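双臂台面怎么比夹爪：从摆积木到记成绩，一步一步来

写这篇之前我犹豫了挺久，总觉得这种事大家各有各的土办法，没什么好教的。可是自从上次在站里提了一句我们在比较两款夹爪，来信问细节的朋友一封接一封，那我就干脆泡壶茶，慢慢把整套流程写下来吧。写得啰嗦的地方请多包涵，赶时间的朋友可以直接跳到“开始跑”那一节。

先说比什么。我们手上有 Branel 和 Myklebust 两款平行夹爪，价钱差得不多，说明书上的夹持力也差得不多，光看纸面真的选不出来。所以办法很朴素：让它们去做同一件活儿，把散在桌上的塑料积木按颜色分进三格的收纳盒，做得多了，差别自然就出来了。

第一步，固定台面

两条手臂都装在台面前沿的铝型材横梁上，底板螺丝请务必拧两遍！第一遍对角轻轻带上，第二遍再拧紧。我头一回偷懒只拧了一遍，跑到下午底座歪了一点点，前面的数据全得重来，心疼得晚饭都没吃好。收纳盒放在靠后墙的地方，用铅笔在桌面上描个边，每轮开始前对一下。

第二步，理线

线缆要留够弯曲的余量，尤其是绕过肘部的那一段。请把手臂慢慢推到最远、最近、最左、最右四个位置，看看线有没有绷紧，再去夹爪那头看看插头有没有被拽着。Ojārs Siliņa 教过我一个小窍门：在线上贴一小圈纸胶带做记号，跑完一轮看记号挪没挪，比用眼睛盯着省心多了。

第三步，控制器

我们用的是 Vulldale 控制器，闭合速度先设成 123，两款夹爪都用这个值，千万别给其中一款偷偷调快（我知道这很诱人）。闭合力也一样，先统一，等第一批数据出来了再分别微调，微调后的成绩另开一张表。

第四步，开始跑

把积木撒在两个夹爪之间的桌面中央，不用摆整齐，有的躺着、有的立着才好，太整齐了反而看不出夹爪的本事。左右臂轮流取，每次只夹一块，送到对应颜色的格子上方再松开。
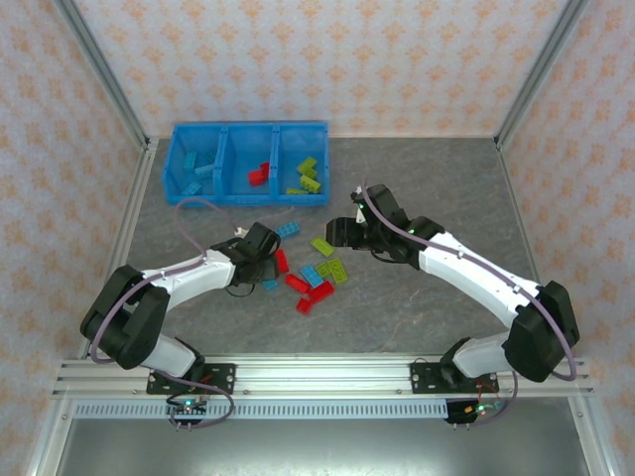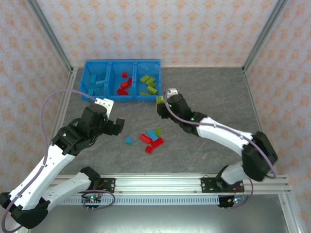 左边一格放青色，中间红色，右边黄绿色。

记录表我建议只留四栏：第几轮、哪条臂、积木的姿态、结果。结果写“成功”“滑落”“夹空”就够了。我最早设计的表有十几栏，填到后来自己都糊涂，手忙脚乱的，机器等我比我等机器还久。

每款夹爪我们在一条臂上跑完一批，就换到另一条臂上再跑一批，免得手臂本身的差别算到夹爪头上。换的时候记得重新标定零点，指尖并拢、归零、张开、再并拢，来回做 8 次，读数稳了再往下走。

跑到最后，我们一共记下了 2,801 次抓取，其中有 685 次是专门挑立着的积木做的。躺着的积木两款不相上下，立着的那批 Myklebust 明显稳一些，它的指垫软，碰歪了也能兜回来。Branel 的好处是指尖薄，两块积木挨在一起的时候插得进去，不会把旁边那块一起带走。所以您要是问我哪款好，我还真得先问问您桌上都放些什么！

几个容易踩的坑，也一并写在这里：

光线。窗帘拉上，灯开着就别再动了。五月的下午太阳斜进来，相机对颜色的判断会飘，青色和黄绿色分得尤其吃力。

指垫。每隔一阵用无尘布擦一擦，落了灰会打滑，看着像是夹爪不行，其实冤枉了它。

撒积木的手。请尽量由同一个人来撒，换了人，疏密习惯就不一样。实在要换人，在表上注一笔。

急停按钮放在伸手就够得着的地方，撒积木之前先按下，手收回来了再松开。再熟练也请照做。

我们用的任务脚本放在 Fimitden 项目的共享目录里，参数都写了注释，改成您自己台面的尺寸就能用。下回我打算换成软一点的东西试试，小布袋或者海绵块之类的，您要是有推荐的材料，欢迎在下面留言告诉我。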